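Linen Reuse in Residential Care: Speaker Notes
Bistden Housing Services, Feb 19, 2024

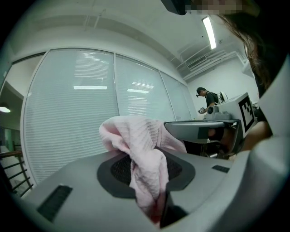

Reading time: 1 minute

Slide 1. Welcome attendees and confirm that handouts are at the door.

Slide 2. The Listach residence processed 2625 pounds of washcloths and towels last quarter. Of these, almost 275 pounds were withdrawn as worn. State the figures slowly.

Slide 3. Current policy sends all withdrawn items to disposal. Colel has agreed to accept clean cotton for cutting into rags. Stained items are excluded.

Slide 4. Staff are asked to sort at the folding table and label each bag with the unit number. Pause for questions on labels.

Slide 5. The trial begins in March and runs for 30 days. Refer contract questions to the purchasing office.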